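7.4 “抓取成功”误报的排查与处置

适用范围:Stuvmont 仿真环境,启用 Rekon 判定模块的所有任务
修订日期:2026年6月28日

上一节讲的是抓取失败时怎么看日志。本节处理更麻烦的情况:日志写着成功,物体却没被抓住。

产品说明里把 Rekon 的判定称为“可直接用于验收”。我们照着用过一阵,现在不建议任何人这么用。Trerasard 场景集的一轮完整回放共 1,865 次抓取,其中 346 次被标为成功,抬升之后物体仍留在原来的支撑面上。供应方的第一次答复是“随机种子问题”。换了种子重跑,误报换了一批场景出现,总量没有明显下降。第二次答复是“请升级”。升级之后的情况见 7.4.5。

7.4.1 典型现象

出现下列任一情况,按误报处理,先不要调参:

· 状态栏显示 GRASP_OK,夹爪开度却接近全开,或与物体被夹部位的宽度对不上。
· 判定时间戳早于夹爪闭合指令。
· 抬升段物体的高度曲线是一条平线。
· 同一条轨迹连续回放,判定结果时有时无。
· 渲染画面里指尖和物体重叠,接触力通道却为零。

最后一条最容易骗过人。画面重叠只说明从这个相机方向看过去两者在同一条视线上,前后差多远看不出来。凭截图签字的验收单,我们已经退回过不止一张。

注意:画面与数值不一致时,两边都不要先信。接触力通道本身也出过错,见 7.4.3 第 5 步。

7.4.2 开始之前

警告:如果仿真策略已经同步到实体机械臂,先断开同步,再做本节任何一步。误报会让状态机跳过“确认夹持”,直接进入抬升和平移。在仿真里这只是一条坏数据,在实体设备上,机械臂会带着错误的负载参数加速,或者拖着只挂住一个边的物体横扫工作区。

1. 在 Stuvmont 控制台关闭“策略下发”。关闭后界面图标变灰,但不要以图标为准,到连接列表里确认会话数为零。
2. 实体机械臂停到安全位,按下急停,挂牌。摘牌由挂牌的人做。
3. 导出当前场景、轨迹和 Rekon 配置,三份放在同一目录。缺一份,后面的结果就没法复现。
4. 记下 Stuvmont 和 Rekon 的版本号。两者是分开升级的,“最新版”三个字写进记录里没有用处。

7.4.3 排查步骤

1. 打开出错的那一次回放,停在 GRASP_OK 首次出现的时刻,不要从头播放。连续播放时人会不自觉地替机械臂补上动作,Warrick Tuhiwai 和我各自标过同一批回放,分歧大多出在连续播放的那部分。

2. 另加两个相机,一个正对夹爪两指的连线方向,一个与支撑面平齐。原相机保留,不要移动。

3. 在三个视角下分别查看指尖与物体表面的间隙。只要有一个视角能看到间隙,就按未接触记录。

注意:自动布置的相机常常落在家具后面或墙体里面。相机画面一片纯色时,先检查位置,别急着报渲染故障。

4. 打开碰撞体显示,比对碰撞体与可见外形。Rekon 读的是碰撞体,看不到你看到的那个外形。带圆筒状头部、细杆和底板的物体,自动生成的往往是一个大凸包,把杆子两边的空处也一起包了进去。夹爪伸进这块空处,就会被算作接触。

5. 查看接触力通道的左右两指读数:
 a) 两指都为零:判定来自距离阈值,转第 6 步。
 b) 只有一指有读数:属于单侧触碰,不算夹持,转第 7 步。
 c) 两指都有读数,但方向相同:夹爪在推物体或压物体,转第 7 步。
 d) 两指读数相对,物体仍未抬起:检查质量和摩擦系数,超出本节范围,见 7.6。

6. 在 Rekon 配置中找到“邻近即接触”一项,关闭。这一项默认开启,说明书附录里只有一行字提到它,写的是“提升判定鲁棒性”。提升了什么,我们问过,没有得到能用的回答。上面那 346 次误报里,有 199 次在关闭此项后消失。

7. 将“最短保持时间”改为 310 毫秒,并勾选“双指相对受力”。保持时间填得再短,夹爪掠过物体边缘也会被记成成功;填得更长,在我们的场景里没有再减少误报,只是拖慢回放。你们的场景不同,数值要自己测,不要照抄。

8. 为物体重做分段碰撞体:头部、支杆、底板各一段。底板要单独处理,薄板合进凸包以后,物体的静置姿态也会跟着偏。

9. 保存配置,重新载入场景,从初始状态回放。不要从中途存档继续,中途存档会带着旧的接触缓存。

10. 回放结束后核对抬升段的高度曲线。曲线离开支撑面并保持到放置段,才在记录上写“成功”。

7.4.4 软质支撑面的附加检查

物体放在沙发、扶手椅、床垫一类家具上时,误报更集中。Hyvönen 那边的测试组最先提出这一点,起初我不太相信,自己重跑之后只好接受。座面有弧度,物体底板的一角常常嵌进座面碰撞体,仿真器每一步都在把它往外推。推出来的那点位移,Rekon 会当成“物体随夹爪运动”。

1. 撤走机械臂,单独让物体在座面上静置,观察位姿是否漂移。
2. 有漂移:把物体抬离座面一小段距离,重新落下,待其稳定后再存为初始状态。
3. 仍有漂移:检查座面碰撞体。靠近靠背的隆起和前缘的下弯处最容易出问题。
4. 座面上有其他物体时,逐个隐藏后重跑。细长的小物件碰撞体往往很粗糙,离得远也要查,它的漂移会触发全局的“场景扰动”标志。
5. 物体与家具颜色相近时,分割掩码不可作为判定依据。关闭 Rekon 的“视觉复核”,或者改用仿真器直接给出的实例编号。

注意:有人建议把家具换成平桌来“绕开”此问题。绕开之后误报确实少了,要测的东西也没了。

7.4.5 升级之后

供应方称新版本已修复误报。我们核对的结果如下:

· “邻近即接触”在升级后会恢复为开启。每次升级后都要重做 7.4.3 第 6 步。
· 单侧触碰的误报仍然存在。
· 界面把 GRASP_OK 改成了“高置信度抓取”。判定逻辑未见变化,至少在我们能读到的日志里没有。
· 升级说明中的对比图没有给出场景、轨迹和种子,无法复现,本手册不引用。

恢复策略下发的条件:本节步骤全部完成,误报场景逐条回放通过,并由未参与排查的人复核一遍。三条缺一不可,赶进度时也一样。首次恢复后,实体机械臂限速运行,急停由专人值守,值守期间不兼做记录。

7.4.6 上报时要附的材料

1. 场景、轨迹、配置三份文件。
2. 三个视角的停帧,标明时刻。
3. 左右指接触力曲线和物体高度曲线,时间轴对齐。
4. 碰撞体显示打开时的停帧一张。
5. 一句话写清你看到了什么。看不清就写看不清,不要写“应该已接触”。 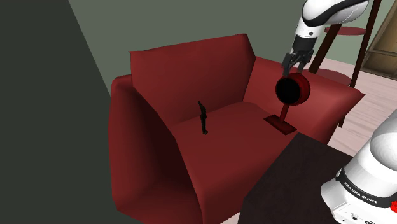

撰写:Raelene Rewi

夹爪左指的指垫在红色圆头左上缘的上方,右指靠近同一圆头的顶部右侧,指端与圆头上缘看上去重叠或几乎相碰。单凭这个视角,接触一栏填“无法确定”,按 7.4.3 第 2 步补相机。物体和座椅同为红色,又放在扶手椅座面上,7.4.4 的第 1 步和第 5 步必做;座面靠左那件细长的黑色小物件,按第 4 步隐藏后再跑一遍。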